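Moving Back to a Small Town, Nine Months In

July 3, 2022

I keep meaning to write this one and then the garden needs water or the phone rings, so I am sitting down with my coffee before anybody else in the house is up, and I am going to get it done!

We moved to Serkwood last November, which every single person told us was the wrong month to do it. They were right about the driveway. The moving truck got halfway up and that was as far as it was going, so we carried the rest (including a piano bench, but no piano, which is a story for another day) up the hill in our good shoes. I remember standing in the kitchen that night eating crackers out of the sleeve and thinking the place smelled like somebody else's soup.

What I wanted to write about, though, is the stuff. When you have lived in one apartment for a long time you stop seeing what's in it. I had three colanders. I had a drawer of keys that opened nothing, and a box of cords I had already moved twice before. I'd promised myself I would sort everything before we left, and of course I sorted one closet and then just started throwing things into boxes and writing "misc" on the side. By the end I wasn't even writing "misc."

So we spent the winter opening boxes, a couple every weekend, with the radio on. It was slower than it should have been, mostly because I kept sitting down to read old letters. My rule was that if I'd forgotten I owned it, it had to go, and I broke that rule constantly.

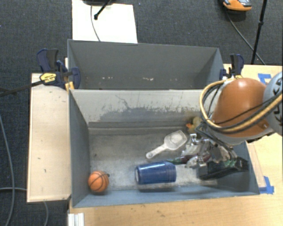 The toys were the hardest. Our kids are grown and neither of them wants any of it, they have been very clear about that, and still I would pick up some little plastic horse and know exactly which birthday it came from. I ended up keeping one shoebox for each of them. Everything else went to the thrift store on Bermúdez Street, where the lady at the counter now waves when she sees my car, bless her.

The other thing I've been getting used to is distance. In the city I could walk to four different bakeries. Now the good bread is at Padomora, a 25-minute drive if you don't get behind a tractor, and they sell out of the seeded loaf by ten. I've started buying two and freezing one, sliced, with a bit of wax paper between the pieces so they don't stick. It toasts up beautifully and I wish I'd been doing it all my life.

And I joined the library! It's one room and a porch. They have a long shelf of mysteries that I'm working through from the left, without skipping, even the bad ones. The one I finished last night was more than 600 pages and I guessed the brother by page 333, but I stayed up for the ending anyway.

I do miss my old neighbors, and I miss being able to get noodles at ten at night. But the porch is nice in the evenings and there are fireflies now, which I had forgotten about completely. The tomatoes are up to my hip. Next week I want to tell you about the fence, once we've decided what color it's going to be.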